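Flollel project, sim notebook
September, started 4:30 pm

Picking up from last entry. Kitchen scene loads without the floor flicker now, so back to the grasp task for the club demo. Seed 2519, left it fixed so everyone gets the same layout. Please dont change it in the shared config, copy the file to your own folder first.

Camera views both saving ok. Wrist view is the one the policy gets, side view is only for us.

Approach still comes in off center. Object ends up near the left finger and the right one has a long way to travel. Suspect the tool offset in Rosales config, it was written for the old fingers. Check against the drawing before touching anything else. 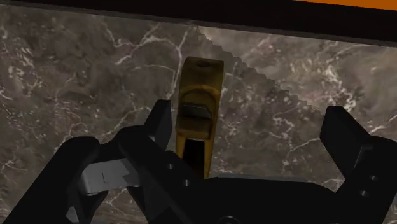

Wrist view, fingers open, object sitting closer to the left one.

Also the shadow edge on the marble is stair-stepped. Shadow map is at 900, turned down when we were on the slow laptop. Raise it again and time it. Could matter for the policy, could be just ugly. Worth one training run each way I think.

Things tried so far:
- close speed halved, no real diffrence
- friction up on finger pads, left it up
- Brellent planner in place of ours, 200 episodes, log is in the shared folder, not read yet

Side view is more use for debugging than I expected, should have turned it on weeks ago. 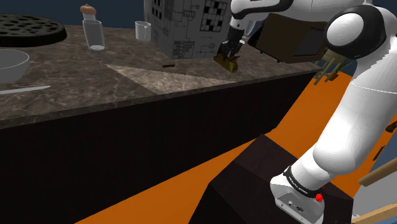
Next is the place part of the task. Flelten scoring sheet wants the object released on the counter and the arm back at home pose, and it gives 3 tries per seed. Our script only counts the release. Need to add the home pose check or our numbers wont mean anything next to the other teams.

Open questions
- do we randomize the counter stuff or keep it fixed for the demo? I say fixed
- who has the newer gripper mesh? the one in the repo is the blocky version
- does reset clear the contact list? saw a stale contact after reset, only once

To do before next meeting: offset, shadow map, home pose check, read planner log. Rerun overnight if the lab machine is free. Stopped 6:15, config saved as flollel_b.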